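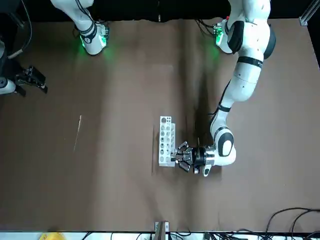 Satish said before I had even sat down that the big brown table should stay matte, and that if anyone turned up with a can of gloss he was going home. So that went into the minutes first, at his request, ahead of the attendance.

Minutes of the Trutdale workroom meeting, May
Present: Domnica Surdu, Lucero Quispe, Satish Panicker, Vasilis Popescu, and me, Grażyna Ostrowski, writing this up
Started at 4 pm, or a few minutes past, as Vasilis was still looking for a chair that didn't wobble

1. Last time's minutes

Agreed, with one fix. I'd written that Lucero would "get rid of" the old shelf unit and she had only offered to move it. It is moved! It's in the hallway by the coat hooks and you can get past it if you turn sideways a little. Domnica asked if it could go one step further, as in out of the building. Lucero will ask her cousin with the van.

2. The table

This took up most of the meeting, and I'm fine with that, we all work on the thing.

Satish wants it left as it is, brown and matte. Small white parts show up on it nicely and there's no shine bouncing back at you under the lights. Vasilis likes the color but would like some kind of protection on top, and he had brought a sample of clear film from Mertens, which we passed around. It was pretty shiny. Satish held it up to the lamp and said nothing for quite a while.

Domnica asked what we were protecting it from. Vasilis said coffee. Domnica said then the rule should be about coffee, and we all looked at our cups, and moved them to the windowsill (mine left a ring, I wiped it).

Lucero's idea was a soft mat for the messy jobs, kept rolled up under the table and put away afterward. Everyone liked this much better. Vasilis asked me to note that he still thinks film would be less work in the long run – noted, Vasilis.

Decided: no gloss, no film, no varnish. One mat, dark, and not so thick that things tip over on it. Lucero will look for one. Drinks live on the windowsill from now on. Cleaning is with a barely damp cloth and then a dry one, and please not the lemon spray, which leaves streaks that take forever to buff out.

3. The white blocks

The ones with the holes in them. They keep wandering. I found one in the tea drawer, Domnica has had one holding her window open at home and brought it back with apologies, and there's a box in the storeroom marked "misc white" that could be anything.

Domnica has started an inventory in the green Misureo notebook and has got as far as 18 blocks. She'd like to finish it before we order more, which seemed sensible to all of us, although Vasilis had already filled in half an order form. He's going to hang on to it.

There was a long back and forth over how to store them. Vasilis stacks them flat. Satish stands them up on end so he can pull one out without disturbing its neighbors. Lucero pointed out that a tall narrow thing standing on end falls over the minute somebody bumps the table, and Satish said people should stop bumping the table. We settled on standing them up, but in a tray with sides, so everybody got half of what they wanted. Domnica has a spare tray she thinks is deep enough and will bring it in.

Also, no writing on them. Pencil came off the last one but marker did not, and Satish spent a whole afternoon finding that out. If you need to tell them apart, tie a bit of string through a hole with a paper tag on it. I've put a roll of string in the top drawer, next to the scissors, and I would love for both to still be there next time.

4. Clearing up at the end of a session

I raised this one. I came in one morning and spent the first half hour just clearing a place to work, and I was a bit grumpy about it, sorry to anyone who met me before lunch.

We talked it over and nobody wanted a rota. What we'll try is that the last person using the table takes their loose parts off it, puts the blocks back in the tray and gives the surface a wipe. If a job has to stay out overnight, leave a note with your name on it and everyone else works around it. Lucero asked how long a note stays good for. We said 2 days, then somebody is allowed to call you.

5. Money

The Viltovden grant has come through and the balance is now $1,944. There was some cheering. Vasilis suggested new chairs right away. Domnica would rather see what the mat costs first and fix the drafty window, which she now has to do without a block. We'll get a price for both, and for four chairs, and look at it all together next time. Satish offered to tighten the screws on the present chairs in the meantime.

6. Other things

The key sticks if you push it all the way in. Pull it back a hair and then turn.

Lucero is missing a blue mug with a chip in the handle.

Satish would like the lights switched off at the wall and not just at the lamp.

Who is doing what

Lucero: mat, cousin with the van
Domnica: finish the inventory, bring the tray, price for the window
Vasilis: price for the chairs, keep the order form safe
Satish: chair screws
Grażyna: type this up, buy paper tags, make a sign about the drinks

Finished at 5:30. Next meeting in the same room, and Domnica is bringing the plum cake again.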